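5.3 False grasp confirmations on deformable bunches

We had expected most of our trouble in the kitchen trials to come from the usual places, such as glassware, wet cutlery and the drawer under the sink that sticks. Fruit was put on the task list in October almost as a treat for the team after a long stretch of plates and mugs. It ended up giving us the fault that took the longest to understand, and we would like to set it out in some detail here, partly for readers who run the same controller and partly as a record of how long a simple mistake can live in a stack that everyone trusts.

The Hutik controller decides that an object is held by watching finger effort. When effort stays above a threshold for 400 milliseconds, the grasp is marked as confirmed and the arm is free to lift. This works nicely on rigid things. On a bunch of bananas resting on crumpled paper in a bowl, the fingers can press down on the fruit, meet plenty of resistance, and hold that resistance for as long as anyone likes without having closed around anything at all. The controller could not tell pressing from holding, and neither, for quite a while, could we from the logs alone (Figure 6a).
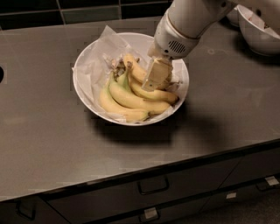 Yoshida, reading an early draft of this section, objected that a threshold on effort was never meant to serve as a grasp test, and that the original Hutik notes describe it only as a guard against crushing. The objection is fair, and we have gone back over our own history with it in mind. The guard was promoted to a grasp test during the mug trials, when it happened to agree with the true outcome nearly every time, and it then stayed in place through two rewrites of the planner. We did not revisit it when the objects became soft. We should have.

Of the 117 fruit attempts in this set, the false confirmation was the single most frequent fault, ahead of planning timeouts and lost poses. In its mild form it cost only time: the arm rose with nothing in it, went through the whole transfer motion, opened its fingers politely over the target and reported success. The less mild form is the one that belongs in a paper with a safety section. If the fingers caught the paper lining or the rim while pressing, the confirmed state switched off the slip monitor and raised the speed limit for the lift, and a bowl could be dragged toward the counter edge faster than the operator could reach the stop. We paused the trials as soon as we saw this, and they did not start again until the speed limit had been separated from the grasp state altogether – a change we would urge on anyone, whatever they think of the rest of this section.
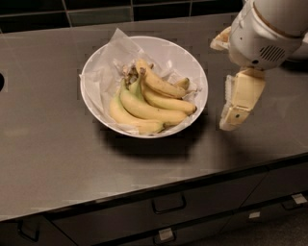
Our repair, which we call Osisico after the branch it was written on, asks for two kinds of evidence before it will say the word "held". The first is finger effort, as before. The second is a check of the finger opening against the width expected from the depth image, made after a very small test lift. Choosing the moment for that depth image took more care than we had planned for. It has to be taken while the gripper is still clear of the fruit; in Figure 6b the two fingers are spread apart to the side of the bowl, and the bunch can be seen right back to the brown stems where the bananas join. Once the fingers come down over the top of the bunch, as in Figure 6a, they hide part of the very shape the check depends on. Early versions of Osisico refreshed the image on contact and therefore compared the finger opening with a width that was partly the finger's own, a blunder that passed our unit tests without a murmur.

The check adds a short wait to every pick, and operators did notice it. It also has a weakness we have not solved. A bunch that turns on its paper during the test lift can present a different width from the one stored, and the controller then rejects a grasp that was perfectly sound. We prefer this error to the other one, by a good margin, but it makes for a slow and rather fussy robot. The Evuro simulator was of little help in tuning the balance, as its paper model is a single stiff sheet and lets nothing turn. All thresholds given in the next section were therefore set on the physical counter, with the reduced lift speed left on throughout.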